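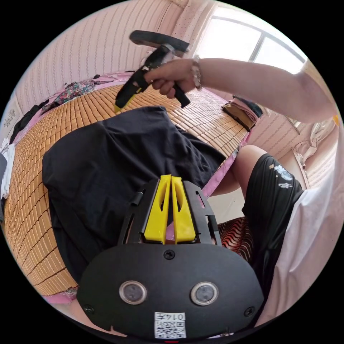
Folding line going automatic at our laundry, anyone been through it?

ironingout
I work in garment finishing at Kelesell. We do workwear and hotel stuff, 195 on the books across both shifts. In February we were told the small-piece folding tables are going over to robot arms supplied by Enside, one table first and the rest later if it goes well. Before the arms come, Enside needs people handling clothes with the hand-held grippers so the software has something to learn from. Anyone on folding could put their name down to do it from home, paid at the normal hourly rate. I said yes. You pick the clothes up with the yellow fingers, lay them out, fold, shake them out and start again. The target is 100 garments a session.

My question is what happened to the folders at other places once the arms were in. Management say no redundancies, people will go to sorting and inspection. I'd like to hear from anyone who has had that said to them and can tell me how it went.

greycage
Had it at Bruvholm. No redundancies was true. What they did was stop replacing leavers, and folding had a lot of leavers. Sorting is heavier work than folding and some of the older ones didn't last at it. Ask now which grade sorting is on and get it in writing.

steam_and_press
Why would you agree to do the training part? You're teaching the thing that takes your table. I wouldn't touch it.

ironingout
They'd get it from someone else. And I've got bad shoulders, so a few weeks of not standing at the table suited me. I don't think I'm giving away any great secret by folding a shirt.

steam_and_press
If it's no secret why are they paying for it? Folding is a skill when you do 2,000 pieces a shift. They should be paying a one-off on top of the hourly rate, at the least.

hotelside
I'm with steam on the money, though I'd have put my name down too. Is it awkward with the grippers? I'd have thought everything would take twice as long.

ironingout
Slower, yes. My first session I got through 80 and my wrists knew about it. Stiff cotton is easy enough. Thin stretchy things are a pain, you go to pinch one layer and get two. Long things with straps or ties are worst of all, you have to find the ends before you can do anything. I work on the bed with the summer mat on, I find cloth slides about less than it does on the sheet.

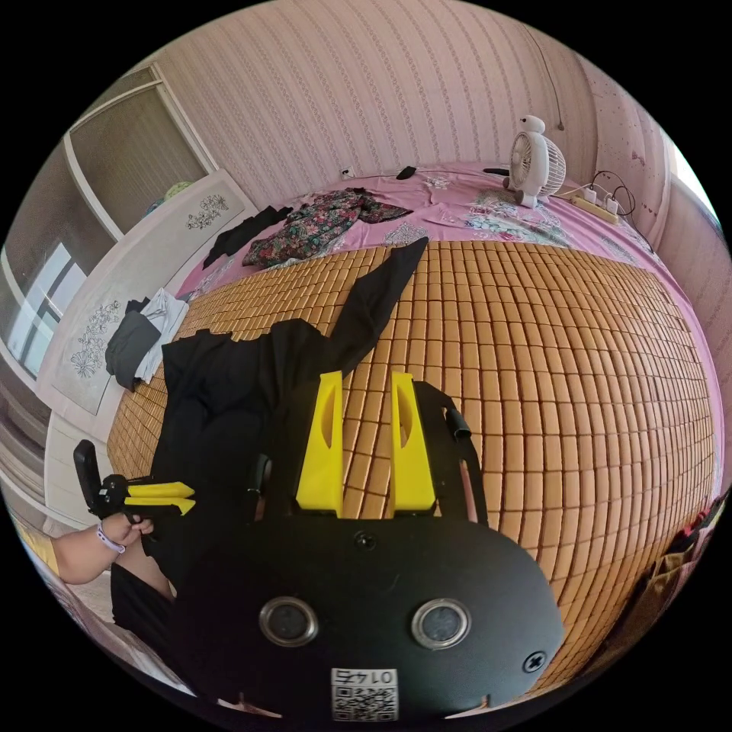 Long black garment on the mat, two grippers.

hotelside
So at the plant you'd have a table at waist height and at home you're on the bed. Does anyone check how you're sitting?

ironingout
We got a sheet about taking breaks. Nothing about seating. I sit on the bed with one knee up and swap sides when it aches. I'll ask, it's a fair point.

loadcell9
Maintenance here, different firm. We've had arms on the towel line from Bastos for a while. Towels are fine, they're all the same shape. We tried mixed garments and it needed a person standing there to sort out jams and odd ones, so the job turned into minding a machine. Some liked it, it's easier on the back. Others said it was dull and they missed talking across the table. You can't really chat over the guarding.

greycage
That last bit is what I noticed most. Four of us round a table used to know each other's business. Then it was one person to a cell with ear defenders on.

steam_and_press
And the bonus? Ours is on pieces folded. If the arm does the folding who gets the bonus?

loadcell9
Ours went to a flat line bonus. Fast workers lost out, slower ones gained a bit. It was the biggest row of the whole thing.

ironingout
Hadn't thought of that. We're on piece bonus as well. I'll take the bonus and the sorting grade to the rep before the first table changes over.

binrunner
Coming at it from the other side, I was moved from folding to inspection and I'd not go back. Proper stool, better light, same pay. It depends how many inspection places there are. With your numbers I'd ask for the actual figure.

steam_and_press
They won't give a figure.

binrunner
Ours did, after the rep asked twice.

ironingout
Thanks all. I've got three more sessions booked at home and then a meeting with the shift manager. I'll post what they say about grade, bonus and inspection places.

14 comments · 3 shares
Contact us | Copyright the forum and its posters | Back to top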